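3. The desk with a built-on hutch in small rented homes 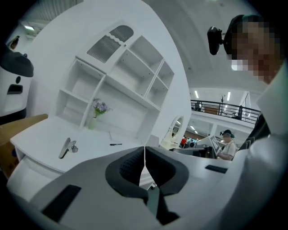

Figure 3. White desk with hutch: open cubbies in stepped tiers, small cabinet door at the top, vase of flowers on a lower shelf.

3.1 Type of furniture considered

This section deals with one type of household furniture, the desk with a shelving unit fixed to its work surface. In the dwellings covered by the study it was often the only piece that combined a place to sit and write with a place to put things away. Of the 668 pieces of storage furniture entered in the Kedstead register, the desk with hutch proved the hardest to classify. Some households entered it under work furniture, others under shelving, and a few used both headings for the same piece. Correa and Calvo, who prepared the register, settled on a single entry in which the desk and the upper part are treated as one object.

The piece in Figure 3 belongs to the tall form of the type. The hutch is white, as is the desk, and its open compartments do not run in one straight line but are set in steps. A small cabinet at the top closes with a door whose grey ribbed panel sits within a white border. The desk also has a drawer. The piece therefore offers three kinds of place for belongings - open, behind a door, and in a drawer - and it is the relation between these that the following paragraphs take up.

3.2 Open and closed storage

Households were asked to say which of their belongings they would put in each part of a desk of this kind. Replies for the closed parts were fairly uniform. Papers, chargers, spare stationery and medicines were given to the drawer or to the cabinet, and the upper cabinet was named mainly for items wanted only a few times a year. Several respondents remarked that a door at that height is awkward to reach from a chair.

Replies for the open compartments varied a great deal. One group regarded them as working shelves, to be filled with books and files in daily use. A second group regarded them as a place for display and preferred to keep most of them clear. In Figure 3 several shelves are empty, and a slender pale green vase with a small bunch of purple and lavender flowers stands on one of the lower ones. Echeverri, in her notes on the interviews, observes that respondents in the second group spoke of the empty shelf as part of the furniture and did not regard it as space going to waste. The authors have kept her wording in the coding scheme.

The stepped arrangement has some bearing on this. Where compartments differ in height or position, respondents tended to assign one object to one compartment. Where shelves were long and level, they spoke of rows. The difference was noted in both rounds of interviews, although the second round, held in November, was smaller and included no households with school-age children.

3.3 The work surface

The surface of the desk was treated separately from the shelves above it. A distinction was drawn between objects that stay on the desk between periods of work and objects that are brought to it and taken away again. Figure 3 includes two objects of the sort most often discussed under this heading, a silver metal stand with an angled arm and a black pen. Stands and clamps for telephones were usually classed as staying. Pens were difficult. Most households said that pens belonged in the drawer, yet the same households listed them among the things normally found on the surface.

Lorente has suggested that the hutch itself encourages this, in that a hand resting on the desk is nearer to the surface and the lowest shelf than to any closed part. The material gathered here agrees with the suggestion but is not sufficient to test it. A fuller treatment would need desks of the same width with and without an upper part.

3.4 The floor beside the desk

The space beside the desk received less attention in the interviews than it deserves. Cardboard boxes, such as the brown one next to the desk in Figure 3, were described by respondents in very different terms: as packing not yet thrown out, as storage of a lasting kind, or as something waiting to be carried elsewhere. The register has no category for them. Boychuk proposed that they be entered as temporary storage whatever their contents, and this rule was adopted from February 10, 2023 onwards. Earlier entries have not been revised, and comparisons of floor storage between the two rounds should be read with that in mind.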